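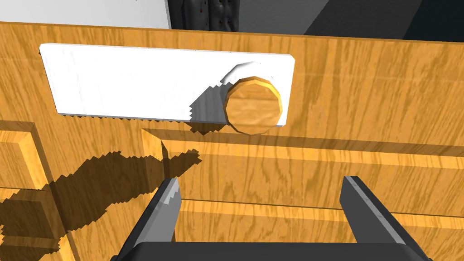 *View from above the gripper in our Rirkley kitchen: round knob on the white plate, fingers open below it.*

# What to buy first for a cabinet-opening arm, once the sim part is going well?

**Seung-woo Yang**
posted 2020-02-08

Hi all! I run the evening robotics group at the Langat makerspace and we are finally, finally at the point of spending money. For months everything has been in simulation. We set up a kitchen in Rirkley and we've been working on getting an arm to reach cabinet knobs, close on them and pull. I'm having more fun with this than with anything since I learned to solder.

Now we want a real arm on a real cabinet by June. The plan so far is a used Trernex arm (a member's old employer is selling one and we've agreed on the price, so leave that out of it) plus a Felodow two-finger gripper, which is $428 with the mounting plate. After that I have a little left over and too many ideas for it:

- a small camera to go on the wrist
- a second camera on a tripod
- spare fingertips, $33 a pair
- a better graphics card so the sim looks nicer
- a force sensor for the wrist (this would eat nearly all of it)
- the cabinet itself, plus lumber for a stand

The graphics card is the one I keep going back and forth on. If you look at the shadows in our scene they're all stair steps, and the round knob has flat sides. The wood grain is pretty good though! Does that roughness matter when we move to hardware, or would I only be buying nicer screenshots? And what would you put money into first if it were your group?

We have up to 30 people on a busy night, most of them beginners, so whatever we get will be handled a lot.

---

**Naomi Rweyemamu**

Oh, I love this project. We did nearly the same thing at work (drawers mostly, then doors) and I'd happily do it again.

Graphics card: skip it for now. The stair-step shadows are probably a shadow map setting. In a lot of simulators you can turn the resolution up, or turn shadows off completely for training runs, and either one is free. The flat sides on the knob come from the model, and a new card won't round them off. Swap in a mesh with more sides if it bothers you. Check the collision shape separately while you're in there - the shape you see and the shape the fingers touch are often two different files, and the second one decides whether your simulated grasp means anything.

What I would worry about more is how much of your view the arm's own shadow covers. You've got a big dark one over the panel at lower left. In a real room it will fall somewhere else every time a person moves a lamp, so vary the light position in Rirkley before you spend a cent on looks.

My order for the money would be:

1. **Gripper and mounting plate.** Confirm the bolt pattern against the arm you're getting, not against the current catalog page. Used arms sometimes come with an older flange, and an adapter can take weeks to arrive.
2. **Spare fingertips.** Two pairs. With beginners you'll go through them, and you'll be so glad they're in the drawer.
3. **Wrist camera.** Put it as close as you can to where the sim camera sits. If your policy learned with both fingers at the bottom of its view, it'll want to see them there on the real thing too.
4. **Cabinet and stand.** Get a secondhand base cabinet and bolt it down. Ours slid across the floor on the first good pull and we all cheered like it was a goal.

The tripod camera can be someone's old webcam to start with. The force sensor is wonderful and I'd wait a year. You can learn a lot from motor current readings if the Trernex controller gives you those, so ask the seller.

Leave a chunk unspent! Cables, an emergency stop on a long lead, clamps, a power strip that reaches. On our build the small stuff came to $102 and I hadn't written down any of it.

---

**Jabari Lyimo**

get the force sensor. you'll want it eventually, buy once

---

**Esther Mfinanga**

Mostly with Naomi, with one thing to add: buy knobs! They're the cheapest part of the whole setup and you can learn so much from them. Pick up a mixed bag at a salvage place - round wood, round metal, a bar handle, something awkward and tiny - and screw them onto the same door one after another. Measure each one before you order fingers, and compare it with how wide the gripper opens. I once ordered a lovely gripper that could just barely get around our handles, with no room left for the arm being slightly off, and it was a miserable couple of weeks.

If your real cabinet won't have a plate behind the knob, I'd make a version of the scene without it as well. Golden wood on white plate is easy to pick out, and a wood knob straight on wood of the same color is a lot harder for a camera. Better to find that out while it costs you an afternoon of training. Or go the other way and put a white plate on the real door! It's a perfectly good first milestone and you can take it off later.

On the sensor, Jabari has a point if there's any chance the budget won't come back next year. If it will, wait.

---

**Seung-woo Yang**

This is so helpful, thank you! Card is off the list, and the shadow setting was exactly where Naomi guessed. I've asked the seller for a photo of the flange and about the current readings. Hamisi Nyanda from our group is collecting knobs already and has offered the door of his old pantry, so the cabinet line just got cheaper. I'll post the final list when the flange photo comes in.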